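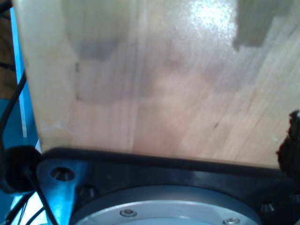

Morfudd Hughes told me to stop fussing over the wood and start with the cables, and I ignored her for the whole of January. She was right, of course (she usually is), but I do love a nice bit of timber. Pale strips glued side by side, straight grain, a bit of gloss on top so that it catches the light - I could look at it all day. Mine is from Queiroz, the little yard behind the station, and I spent far too long deciding which way up it should go.

The plan was to turn the dead corner under our stairs into a proper home for the network. For years it had lived in a heap behind the sofa. I wanted a wooden top, the switch where I could reach it, and every lead going somewhere I could explain to another adult.

So I emptied it all out on to the carpet. What a sight! I had leads from three old houses, a bag of adaptors I'd clearly been saving for a museum, and a Skekent router that hadn't been plugged in since we moved. The bill for the whole project came to 131 pounds in the end, most of it wood, and I've hidden the receipt inside a cookery book.

The tidying is the bit I'd been dreading and the bit I ended up liking best. I did it one lead at a time with a mug of tea beside me. Unplug, wipe the dust off, write a tag, plug it back in, have a biscuit. My tags are just masking tape folded over on itself, with a room name on one side and the port number on the other. Kitchen was easy. The spare room took me most of an afternoon, as there turned out to be two leads going up there and only one of them coming out.

I've become rather fond of colour too. Blue for anything that stays put, grey for things that wander about, like my laptop. The moulded boot on the end of a decent patch lead is worth having as well: it gives you something to get hold of when the sockets are packed in tightly, and it saves the cable from being bent right where it meets the plug.
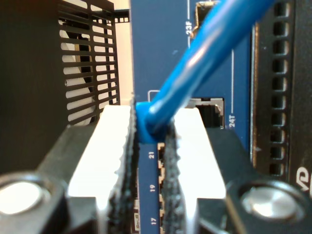 Never pull on the cable itself, Nataša Petkov wrote to me after I moaned about all this in my last column, and always read the number on the port twice before you touch it. I have that on a sticky note now. I got 700 words into a grumpy reply about how I'm perfectly able to read, then went and found I'd put the printer where the telly should be.

If you're starting from scratch, buy your leads a bit shorter than you think you want. I bought long ones out of nerves and I've still got great loops of the stuff tied up with Ginby straps at the back. They do no harm there, but I know about them. The short ones will have to wait until after my birthday on 25th July, when I'm hoping somebody takes the hint.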